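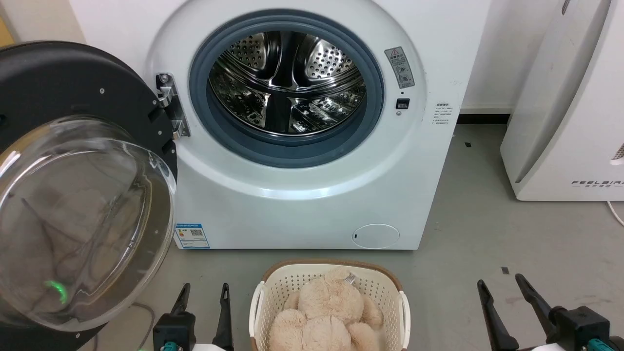

Laundry Corner – Photo Gallery

Home | Rooms | Laundry | Gallery | Contact

Print this page | E-mail this page

Posted January 15, 2025 by Larasati Rondonuwu

The laundry corner at Tonwood was finished in May, and the washer has been in use ever since. It is a white front-loader that stands directly on the concrete floor. Tenants on both floors share it, and the sign-up sheet is kept on the hallway side of the door. A wash costs 3000 in the house currency, paid to Mercedes Yupanqui at the front office.

The pictures on this page show the machine with the door open. Please leave it that way when your load is out. The door opens to the left and goes back a long way, so keep baskets clear of that side.

Wilson Arango wipes down the rubber gasket at the end of each month. If you find a coin or a hair tie in the fold, take it out and leave it on the shelf in the office. Towels and bedding should go in separate loads – the drum does not spin well when a single heavy sheet wraps around everything else.

The round cover low on the right side of the front is for the drain filter. Do not open it yourself. Call extension 309 and Efraín Huamán will come down with a tray. 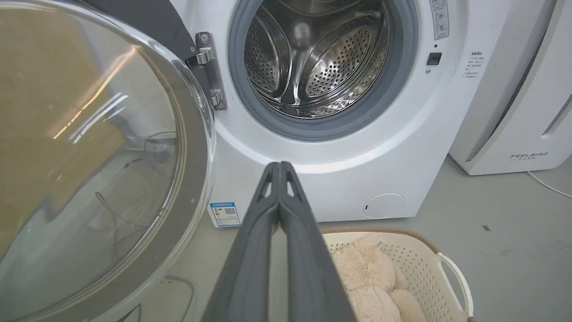

How much detergent should I use for a normal load?

Two level spoons of powder are enough for a drum that is three quarters full. Use one for a small load. The water in this area is soft, and extra powder stays in the clothes.

The energy label is on the lower left of the front and should stay on the machine. Labels and instructions on the right side should also be left in place. A translation of the instructions, typed by Girish Maurya, is in the blue folder at the office.

The next gallery will cover the drying room, once the new lines are up.

Related items
Drying Room: Work So Far
Kitchen Shelves at Tonwood
Sikine House – Hallway and Stairs
Lost Socks and Other Found Items
Room 486 After Painting

Print this page | E-mail this page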